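Attic conversions and heat, a thread. I work on residential ventilation and keep getting the same question from people who finished the top floor and can't sleep up there after May.

1/ The short version: a room under a sloped roof gains heat through the slope, stores it in the drywall and the furniture, and gives it back after dark. The thermostat on the floor below has no idea.

2/ Peak roof surface temperature comes in the early afternoon. Peak ceiling surface temperature inside comes later. How much later depends on the insulation and what it weighs. Light foam stops heat well but delays it very little. Dense wood fiber delays it for hours.

3/ In the Flaltside house we worked on, the old slope had mineral wool squeezed between the rafters and no air gap above it. Squeezed insulation loses R-value. Without a gap, the underside of the deck has nothing to cool it.

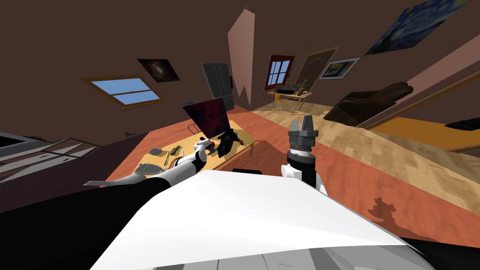 Attic room, brown sloped ceiling.

4/ What we specified: a 2 inch vent channel from eave to ridge, continuous, with baffles. Then wool cut to the rafter depth and left at its full thickness. Then rigid wood fiber across the rafters on the room side, taped at the joints.

5/ The channel only works if both ends are open. Check the eave first. Most blocked channels I open are blocked in the bottom foot, usually by insulation pushed down too far from above. Paint over the soffit vents is the second most common.

6/ On loggers. We used three Vuvitz units: one at the ridge, one at bed height, one outside in the shade. Sample every 6 minutes. Faster than that fills the memory and tells you nothing new about a building.

7/ Keep the bed-height logger off the wall. A logger taped to a west wall measures the wall. Hang it on a string if you have to.

8/ Result over the logging period: the evening peak at bed height dropped by nearly 6 degrees F compared with the earlier run. Outdoor conditions were close but not identical, so don't quote that as a lab figure.

9/ Windows. A roof window facing west can undo most of the work in the slope. Outside shade first, film second, inside blinds a distant third. By the time sunlight reaches an inside blind, the heat is already in the room.
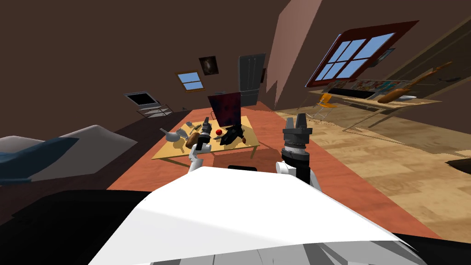
Koo asks whether a ridge fan would have done the same job for less money. On a sealed slope, no. A fan pulls air from wherever it can get it, and if the eaves are shut it will pull cooled air up out of the house through every light fixture.

10/ Also on fans: the 50 dollar plug-in type is fine for moving air across a bed at night. Put it low, facing the cooler side of the house, with the high window open.

11/ Furniture counts as storage, though less than people think. Heavy rugs and big upholstered pieces hold some heat. A table with thin legs holds next to none. I would not rearrange a room over it.

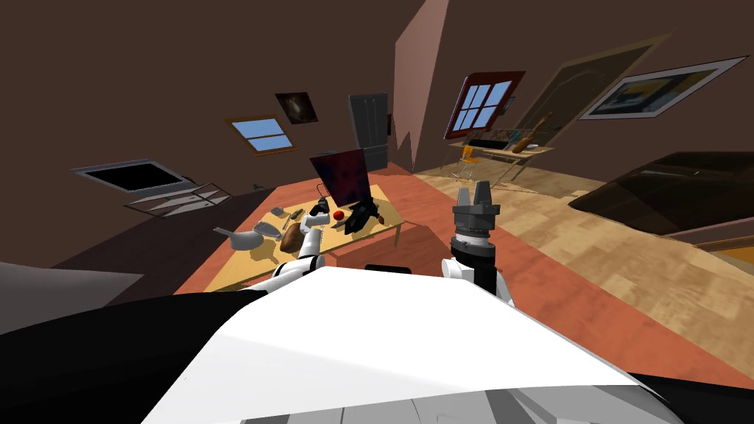 Windows and wooden table.

12/ Vapor. If you add board on the room side, work out where the dew point lands in winter before you tape anything. The Stetico spreadsheet handles this if you enter the layers in the right order, outside to inside. Enter them backward and it will pass an assembly that rots.

13/ Cost order, cheapest first: clear the eaves, shade the west glass, seal the hatch, fix the channel, add board. Log for 19 days between steps if you want to know which one did the work. Next thread is on knee walls.

Comments

rafterline: We cleared the eaves and stopped there. Evenings are better, afternoons are the same as before.

Koo: Fair point on the fixtures. Ours are all recessed and none of them are sealed.

dmp_west: Does the wood fiber need a gap behind the drywall? My installer says no.
Reply from author: No gap needed. Screw through to the rafters and check the screw length.

slateandtin: Knee walls please. Mine have doors with no weatherstrip at all.

Posted 11/9/18 | Contact | Copyright, all rights reserved | Back to top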